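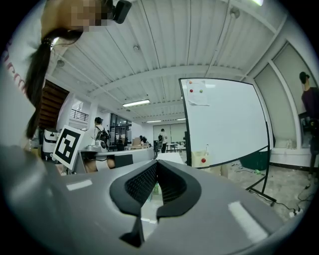 Hand-held gripper out on the workshop floor, whiteboard behind.

About Barkska

Barkska is a small robotics workshop with a high ceiling, a great many cables and, since our first October open day, a sign at the entrance asking people to watch the cables. We build grippers and teach machines to pick things up. It sounds modest until you have watched a machine try to pick up a sock.

The company was started by Salamatu Ametepe and Muammer Erdem, who had both spent years making robots that worked beautifully in videos. They wanted to make some that worked on a wet morning with the heating off. There are 15 of us now. Gwawr Pumphrey runs the software side, Ignacio Echevarría designs the fingers, and Rafferty Lindqvist answers the phone, orders the parts and knows where the good screwdrivers are — a thing he will tell you if you ask nicely.

Come and visit

We hold open days because people kept knocking. The last one brought 152 visitors through the doors, most of whom wanted to know if the robots would take their jobs, and 44 of whom stayed to try ours.

The tour begins with the hand-held gripper, which we call Javer. You hold it, you squeeze, and two black fingers with soft outer shells close on whatever you have pointed them at. Children get the hang of it in a minute. Engineers take longer, having first explained to us how it should have been designed. Ignacio writes these suggestions down and has used two of them.

After that comes the Shimada demonstration, in which a robot arm sorts fruit into boxes. At rehearsal it is faultless. In front of guests it has been known to consider a lemon for a very long time. We leave this part in the program, and Gwawr talks through what the arm is weighing up while everyone waits. Visitors tell us it is their favorite bit, and we have decided to take that well.

There is coffee. There are also cookies, but get to them before the software team does.

Schools and groups

Groups of up to 15 can book a morning visit. Please wear flat shoes and leave drinks at the coffee table. Students may bring one small object for the gripper to try. No eggs, please — Salamatu has asked us to be firm about eggs.

To arrange a visit, call the workshop and ask for Rafferty on extension 553. If he doesn't pick up, he is looking for a screwdriver.

Page last updated 2022-12-15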